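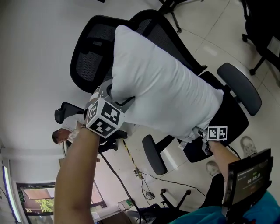
枕头工位，双手夹爪，计时屏读数 00:00:10。

# 家务动作工位安全检查表（带批注）

地点：Pranero 一楼大间
检查和批注：我（有几条是 Marichka Pylypenko 补的，写了她名字）
适用：手持夹爪演示，以及后面让机械臂接手同一套动作的试跑

老规矩，方括号打叉是过了，空着是没过，波浪号是我拿不准。批注想到哪写到哪，嫌啰嗦就只看方括号。上一版有人跟我说批注比检查项还长，我数都没数就承认了，这一版估计也短不了。

先交代一句我为什么对一个枕头这么上心。五月里 Hitomeck 那边的人过来吃饭，席间问我机器现在到底能不能干家务，我说拿杯子可以，摆鞋凑合，枕头你先别问。枕头这东西没有边，捏哪儿都行，捏哪儿又都不太行，一捏下去别的地方就鼓起来。人手做这个根本不过脑子，所以写安全表的时候也容易不过脑子，觉得枕头嘛，软的，能伤着谁。可是枕头周围没有一样东西是软的：椅子带轮子，地上有线，人头上还顶着一堆支架！

## 一、地面和线缆

- [ ] **操作者脚边没有横穿的线。**
 没过。粗的黑线就在操作的地方底下走，旁边还有细线散在瓷砖上。浅色瓷砖配黑线，好歹看得清，但人戴着头上那套东西弯腰做事的时候，谁低头看脚啊。要求：粗线改走椅子背后，细线并成一束，用线槽盖住。

- [ ] **插排离开走动区域，固定好。**
 没过。白色小插排就搁在地上，插着插头。我说过两回了，第三回写在纸上：挪到墙根，挂起来也行。带着小黑适配器的那根也一起挪。

- [~] **警示胶带贴平，无翘边。**
 黄黑胶带在扶手下方那一段斜着过去，我蹲下摸了摸，中间是平的，头上那一截我不敢打包票。胶带翘起来比线还绊人，这话是 Zakhar Nechyporuk 说的，他去年在别处真摔过。下次换新的一卷，别再在旧的上面叠。

- [x] **地砖干燥，没有洒水。**
 过。进门我先走了一圈。

- [ ] **地上没有碎屑、包装纸。**
 白色垃圾桶脚下有蓝的绿的小东西，像是包装纸一类，没进桶。桶就在旁边呀各位！我捡不捡是我的事，表上先记没过。以后机器要是真上了轮式底盘，这种小纸片卷进轮子里够修一下午的。

## 二、椅子

这一节是新加的，之前的表里根本没有椅子。写旧表的人（还是我）默认家务动作都在桌面上做，结果现在枕头放在办公椅上，椅子成了工装。

- [ ] **承放物品的椅子脚轮锁住，或者加挡块。**
 没过。带脚轮的网背椅，扶手还是软垫的，坐着舒服，拿来当固定台面就一言难尽。人用手做的时候会自己拿膝盖顶一下，或者顺着它走半步，动作照样做得完。机械臂可没有膝盖。你让它按着枕头往靠背上推，椅子往后一溜，它还在原来的坐标那里使劲。
 要求：五星脚底下垫挡块，至少垫两只轮子。Welington Cavalcanti 说他有现成的橡胶块，那就他带来。

- [x] **椅背和升降杆无松动。**
 过。我坐上去晃了，旁边人看着我笑，随便笑。

- [ ] **无关的椅子退到工位外。**
 没过，工位边上还有别的椅子，椅脚离得太近。转身的时候脚会勾上。

- [~] **椅子高度每次一致。**
 问了一圈，没有标记，全凭感觉。对人来说算不上安全问题，对后面试跑就算了：差一截高度，夹爪就有可能直接磕在扶手上。我建议在升降杆上贴一圈标记。

## 三、操作者穿戴

- [x] **鞋包脚，系好鞋带。**
 操作者穿的运动鞋，过。凉拖鞋不许进，夏天也不许，五月开始天热了我先把话放这儿。

- [x] **衣服贴身，袖口不垂。**
 短袖，过。小臂露着，方便看夹爪手柄压没压到皮肤，这个我倒挺喜欢。

- [~] **头戴支架绑带松紧合适，重心不后坠。**
 操作者自己说能接受。我试戴了一回，站直没事，低头做枕头那个角度就往前沉。脖子的事情不能靠“能接受”来打勾，见第六节的休息时间。

- [ ] **身前小屏幕的线不挡手臂。**
 黑线从屏幕那儿垂下来，贴着衣服走。要求加一个夹子固定在腰侧，手臂前伸的时候不能带着线走。

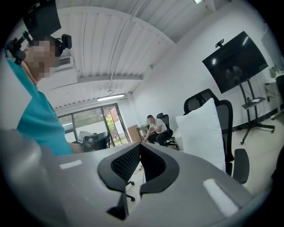

- [x] **头顶和身侧有足够空间，手臂抬平不碰别的设备。**
 过。抬平、转身、弯腰各做了一遍，离电视架子还有余量。电视是移动支架，底下也是轮子（这屋里什么都有轮子），所以我顺手把它往墙边又推了推。支架中间那层小托盘上放的东西麻烦谁拿走，托盘不是抽屉。

- [x] **坐着休息的人不进入手臂活动范围。**
 过。棕色柜子那边可以坐，我没意见。想看热闹就坐那儿看，别把椅子越滑越近，我知道你们会滑。

## 四、夹爪

- [x] **外壳无裂，边缘不割手。**
 灰色外壳摸了一遍，没有毛刺。

- [ ] **外壳上的胶带已检查并更换。**
 有两条白胶带，哪天贴的没有记录。胶带本身不危险，危险的是没人说得清它底下是不是有道缝。撕开看一眼，没缝就别贴，有缝就报修，贴新胶带的话在上面写月份。

- [x] **指部衬垫没有脱落。**
 黑色网面的衬垫还在，按着有弹性，过。

- [~] **腕部标记块固定牢。**
 白色的标记方块，轻轻掰不动，用力我没掰。Marichka 批注：“请不要用力掰。”好的。

- [ ] **夹持力上限写在工位旁边。**
 没写。手持夹爪靠人手出力，捏重了自己会知道，机械臂那边得有个数。Severyn Panasiuk 给试跑定的松手测试是连做 500 次不卡手，我同意，但是他那份记录纸只写到第 164 次就没了，问他，他说下班了。接着做，从头算还是接着算你们商量，别从中间挑好看的一段交给我。

- [~] **手指夹入风险。**
 夹爪合拢时另一只手不许伸进两指之间。写是这么写，枕头偏偏诱惑人去做这件事：一个角塞不进去，你本能就想用手帮一把。双手都握着夹爪的时候反而安全，腾不出手来嘛。真正要防的是旁边的人伸手帮忙。

## 五、被操作的物品

- [x] **物品干净、没有硬物。**
 枕头里里外外捏过，没有拉链头戳出来，没有别针。

- [~] **布料不会被吸入或卷入开口。**
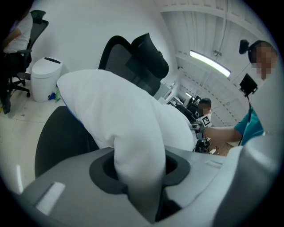
这一条我站在那儿想了半天。软的白布料很容易顺着开口往里钻，灰色外壳中间那个黑色的椭圆口子，布角挤进去以后松手能不能自己滑出来，我要看到测试才肯打叉。人手拿着的时候不慌，手腕一转，往回一抽，整套动作你都意识不到自己做了。机器碰到这种情况，有的会停下来报警，算它懂事；有的判断成“已夹紧”，高高兴兴抬手走人，把整个枕头连带椅子一起往上提。
 要求：试跑之前加一项布料回抽测试，枕头一种，薄布一种。薄布比枕头难缠，别偷懒只测枕头。

- [x] **备用枕头不放在地上。**
 过。

- [~] **物品掉落后的捡取办法。**
 现在的办法就是人弯腰捡。戴着头部支架弯腰捡东西，我不喜欢，改成旁边的人捡。机器试跑时掉了就让它掉，停机，再捡，顺序别反。

## 六、时间和休息

- [x] **计时屏操作者自己看得见。**
 角度朝上，过。

- [ ] **连续操作有上限，写在墙上。**
 没写。Zitgate 发来的那份通用手册只讲设备散热，人的脖子一个字没提。我先定一个：每做满一组必须摘下头部支架，摘，不是往上推一推！一组多长由 Marichka 排，排完贴墙上，用大字。

- [~] **累计次数记录。**
 Onyshchenko 那边想要 1000 遍枕头动作，两位操作者分，每人 500。分法没问题，别一个人图省事一口气往下做。我翻过别的工位的记录，越往后手越低、步子越拖，脚越容易碰线。安全和数据在这件事上是一回事，手都抬不起来的时候录下来的动作，拿去教机器，教出来的就是一台很累的机器。

## 七、机械臂试跑前另加

试跑还没开始，这部分只查准备情况。

- [ ] **急停按钮伸手可及，旁观的人也知道在哪儿。**
 前半句问谁谁都说行，后半句我随便拦了一个人问，他指了空调遥控器。

- [ ] **枕头工位的活动区域已在地上标出。**
 现有的胶带不能顶替，那条是斜的，围不成圈。

- [x] **操作者与机械臂不同时做同一把椅子上的动作。**
 规定已经写了，大家都签了。

- [ ] **断电后夹爪状态已确认。**
 断电是松开还是保持，两个人给了我两个答案。枕头砸脚上不疼，可同一只夹爪以后是要拿锅的，现在就弄清楚。

- [~] **灯光。**
 白天玻璃门那边进光，顶上又开着长条灯管。人觉得挺亮堂，摄像头未必这么想。白枕头加白墙，识别出错的话会不会变成安全问题？我倾向于会。先记波浪号，试跑时白天晚上各跑一遍再说。

## 八、能不能交给机器

表格本来没有这一栏，可每回检查完都有人追着问，索性写上，省得在茶水间讲三遍。

枕头摆正到靠背上：慢慢来的话，我觉得机器可以，前提是椅子不动。枕头角被卡住再抽出来：现在别指望。看见枕头歪了知道要拍一拍：我家那位到现在也不会，别为难机器。把椅子推回去、脚边的线顺一顺、纸片扔进桶里：这三样人都没做到，先说人。

Welington 问过我，是不是觉得这活儿永远自动不了，怎么批注全是泼冷水的。没有的事！我巴不得有个东西每天早上替我收拾床。只是我看过太多次“就剩最后一步”了，剩的那一步往往是个轮子，或者一根线，演示的时候有人在旁边悄悄用脚抵着。检查表能做的就是把那只脚写出来。

## 待办

| 事项 | 谁 | 什么时候 |
|---|---|---|
| 粗线改道、细线入槽 | Zakhar | 下一组开始前 |
| 插排上墙 | Zakhar | 下一组开始前 |
| 椅子挡块、高度标记 | Welington | 下一组开始前 |
| 夹爪旧胶带撕开检查 | Severyn | 今天下班前 |
| 松手测试补完，附完整记录 | Severyn | 试跑前 |
| 布料回抽测试（枕头、薄布） | Severyn 和我 | 试跑前 |
| 休息安排贴墙 | Marichka | 今天下午四点 |
| 断电状态书面确认 | 我去问 Zitgate | 试跑前 |
| 垃圾桶旁边的纸片 | 谁看到谁捡 | 现在 |

前三行没做完之前枕头工位先停，别的工位照常。复查还是我来，带手电筒，会趴地上看，麻烦那天把地拖一下。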